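Folding towels and the basket by the dryer

6/22/25

I have been folding laundry the same way since I was nine, and this spring I changed it. My aunt Ghazala taught me the old way, which was to fold a towel in half the short way, then in half again, then roll it. It looked fine on her shelf. My linen closet has shallow shelves and the rolls kept coming down whenever I opened the door.

The person who got me to change was Mehwish Farooqui, who lived in the apartment below mine when I was on Arain Street. She folds everything flat and in thirds. I went over there to return a casserole dish and she was in the middle of a load, so I stood and watched her do most of it. She didn't hurry and her stack came out straight.

What I noticed was how much of her time went into getting the cloth flat before any folding. I always skipped that. I would take a towel out of the basket, find two corners, shake it once and start. If it had a twist in it, the twist got folded in.

So now I put the piece down on the table in whatever lump it comes out in and look for an end I can pull. One hand takes the far end, the other takes whatever is nearest me. You don't need proper corners yet. Pulling on the diagonal is fine at first and it gets most of the bunching out. 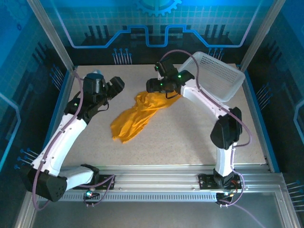

After that I go looking for the corners. Thin cotton is the worst for this because the hem likes to roll under and you think you have the edge when you have a fold. I run a finger along it. Terry cloth is easier since the hem is thick enough to feel.

The table matters more than I expected. I used to fold on the bed, and a bed gives when you press on it, so nothing stays smooth. The kitchen table is better. I wipe it down first and let it dry, and I move the fruit bowl and the mail to the counter. My sister-in-law Sidra folds on top of the dryer and says that's plenty of room, but she has small towels.

About the basket. I had a tall round hamper for years and had to bend down into it for the last few things. I replaced it with a low plastic one from Joltura that lets air through the sides, and I keep it at the back corner of the table while I work, on the right, within reach. Finished stacks go on the left. When the basket is empty the stacks go into it and I carry the whole thing down the hall in one trip — two if there are sheets.

The order I do things in now:

1. Sort by size before folding anything. Bath towels, then hand towels, then kitchen cloths. If I mix them the stacks lean.

2. Pull the piece out lengthwise so it runs along the front of the table. Smooth from the middle toward the ends with a flat hand. Check both ends for an edge that has tucked itself under, and pull it out before going on.
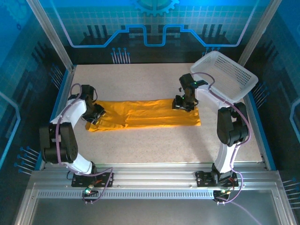
3. Fold the long side over in thirds. I hold down one end and bring the other across, then fix whichever end moved.

4. Fold in half, and in half again for bath towels. Kitchen cloths only get the one.

5. Put it on the stack with the folded edge facing out. This is the one step I took from Ghazala and kept.

The thirds fold fits my shelves with a little space in front. I can pull one towel out without holding the rest back with my other hand, and the closet door closes. Fitted sheets are still a mess. Mehwish showed me her way twice and I could not do it at home either time, so those get bundled up and put inside their own pillowcase.

I have the winter blankets to deal with before November and I don't think the kitchen table is long enough for them. Faisal has offered his dining table, which has a leaf. I'll probably take him up on it and bring the basket.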